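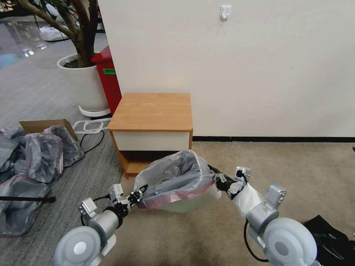

Release shows wrong track order and a missing guest credit

Status: Solved
Product: Fasstead Artist Uploads
Category: Album releases / metadata
Opened by: Chun-hung Man

Original message

Hi team! I look after uploads for Tetano, and we've got the new record, Brivunis, going out through Fasstead this month. First up, the pre-save page looks fantastic and the whole band is thrilled with the colours.

We have two problems though. The album has 19 tracks, and on the preview page tracks 5 and 6 have swapped places. They run into each other (the outro of 5 is the intro of 6, it's my favourite bit of the whole album), so the wrong order puts a big ugly jump right in the middle. Second, the guest verse on the closing track is by Tam, and the credit shows up in my dashboard but isn't on the preview page at all.

What I've tried so far:
Dragged the tracks back into order and saved. Looks right in the dashboard, still wrong on the preview.
Logged out and in again, different browser, same thing.
Took Tam off the track, saved, added Tam again as Featured Artist. No change.
Checked on my phone with wifi off. Same wrong order.

I haven't re-uploaded any audio because I didn't want to lose the pre-saves. We're already past 1000, which is a huge number for us!

Support reply

Hi Chun-hung, thanks for such a thorough write-up, and congratulations on the pre-saves. You did the right thing leaving the audio alone.

Could you open the release, go to Track Details and tell us what's in the Sequence Number field for tracks 5 and 6? Dragging changes the display order in your dashboard, but the preview page reads from that field. Could you also copy in exactly what you have under Featured Artist for the last track, including any spaces?

Reply from Chun-hung Man

Oh, this is interesting. Track 5 has sequence number 6, and track 6 has sequence number 5. I had no idea that field existed! We did swap those two back and forth while we were mixing, so I must have uploaded them while they were the other way round.

Featured Artist on the last one says "Tam" and I can see there's a space after the m. I pasted it out of our credits sheet. Could one little space really do that?

Support reply

It could, yes. The system is treating "Tam" with a space as a new artist name, and new names stay hidden on public pages until they've been matched to a profile. Please try these in order:

1. Change the sequence number on track 6 to 40 for now and save. Two tracks can't share a number, so it needs to be parked somewhere out of the way.
2. Set track 5 to 5 and save.
3. Set track 6 to 6 and save.
4. Clear the Featured Artist field on the closing track, type Tam by hand and pick the existing profile from the list that drops down.
5. Press Refresh Preview at the bottom of the release page.

The preview can take about 40 minutes to catch up. Pre-saves are attached to the release as a whole, so none of this will touch them.

Reply from Chun-hung Man

Update! Steps 1 to 3 went through perfectly and the preview had the right order by the time I'd made lunch. I played 5 into 6 four times in a row just to enjoy it.

The Tam credit isn't there yet. When I typed the name, two profiles came up, one with a photo and one blank. I picked the one with the photo. Was that right?

Support reply

Good choice, that's the proper profile. The blank one was created by the entry with the extra space. We've merged it from our end and refreshed the preview again. Can you have another look?

Reply from Chun-hung Man

It's there! Name, photo, link to Tam's page, all of it. I sent a screenshot to the group chat and Tam replied with nothing but exclamation marks.

One suggestion while I'm here: it'd be great if the dashboard showed the sequence number next to each title, or gave you a nudge when it doesn't match the order you've dragged things into. I'd have spotted it straight away.

Thanks so much for the help, happy for you to close this one.

Support reply

Love that idea, and I've passed it on to the dashboard team with a link to this ticket. Closing this now. If anything looks off on release day, reply here and the ticket will reopen.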